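Diary > Workroom > February

7 shares

Up before six. Heating in the workroom was off again, so I did the written part first and left the table for after breakfast.

Finished the list of surface marks I started last week. The tabletop is white and matte and shows everything. Scuffs are the largest class. Most of them are gray smudges that lift with a damp cloth and come back within a day. The second class is real abrasion, where the finish has gone slightly shiny or slightly rough, and no cloth changes that. The small dark holes I left off the list because they belong to the table. They do collect dust, though, and the dust comes out onto the white whenever the surface is wiped in a hurry. Vacuum first, then wipe. I wrote that on the card by the door and crossed out the old line.

Tried the Dobos cleaner on one corner, diluted as the bottle says. It removes the smudges in one pass and leaves a faint film which shows under a low lamp. A second pass with plain water takes the film off. The old cleaner needed three passes and left nothing. Total effort is about equal and the Dobos smells worse. I will finish the bottle and not reorder.

Measured the black square again. Outside edge to outside edge it is 171 mm on one side and 171 on the other, both read with the steel rule and not with the tape measure, which has a loose hook. The diagonals agree to within what I can read. Distance from the near corner to the table edge is 629 mm. Last month I had written 692 in the margin and built a whole paragraph on it. Digits swapped. Corrected in the book, with initials, and I sent a note to Sándor because he had copied the wrong number into the drawing.

He answered at lunch. The drawing is fixed and he has now asked for the line thickness as well. I told him it is thick enough to see from across the room and that he can have the real value when I find the calipers – they were last seen in the Stekeck box, under the packing paper. The box has since been moved and I did not feel like unstacking the shelf for it.

Blocks. The Fovusness set is still the better of the two. The colors are separate enough to tell apart in poor light, and the edges are even, so a two-high stack stands without fuss. The Clakatus set has a green and a blue that are nearly the same after four in the afternoon, and one red with a corner missing. I put the Clakatus set back in its bag and wrote SPARE on it.

Used red, yellow and green. The routine is the same as before: red in the square, yellow to go on red, green kept outside the square so there is something on the table that should be left alone. The yellow has picked up a few dark specks on one face. I rubbed at a speck with a thumbnail and it stayed, so I have entered it as a mark and will not chase it further. No specks found on the green. I did not check every face of the red.
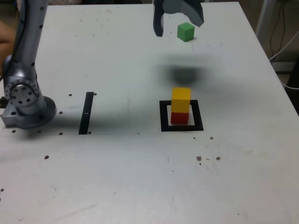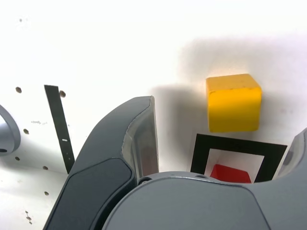

The black square, with red inside it both times. Yellow is on top of red in the first; green is outside the line.

Placement notes, for the book. A stack near the upper left of the square leaves the white free on the other two sides, and the alignment is easier to judge with a clear strip of white next to it. Dead center looks neater and is harder to judge by eye. I have gone back and forth on this since autumn and am now inclined to stop specifying the position at all. Inside the line counts as inside the line. What to do when a block touches the line is still open. Sándor says inside. I say outside – it should be written down either way before we compare any more results, and I have left a blank for it on page two.

Light is the other item. Shadows on this table are soft and wide and they make the white look dirty in places where it is clean. I spent several minutes wiping a gray patch this morning that went away when I moved my arm. Turning off the lamp by the window helped a little and made the reds darker. I would like to try a diffuser before changing the lamps, as we already own one, or did. It may be in the Stekeck box with the calipers.

Afternoon was mostly storage. The block trays now have one color per tray, labeled on the short side so the label can be read when the tray is on the shelf. Previously the labels were on the lid, and the lids had been swapped at least once. The green tray has one fewer than the card says. I looked under the table and behind the shelf and then changed the card.

Ordered: lint-free cloths, a second steel rule, label stock in the narrow width. Did not order: black marking tape, because there is an unopened roll in the drawer, and I have now written that on the drawer.

To do tomorrow. Unstack the shelf and open the box. Calipers to Sándor. Decide the line question, or at least put both answers on the page and have him sign under his. Check the faces of the red block under the low lamp.

Supper was late, soup from the freezer. Knee better. Rain from five onward, and the gutter over the back step is leaking at the same joint as last year.

2 comments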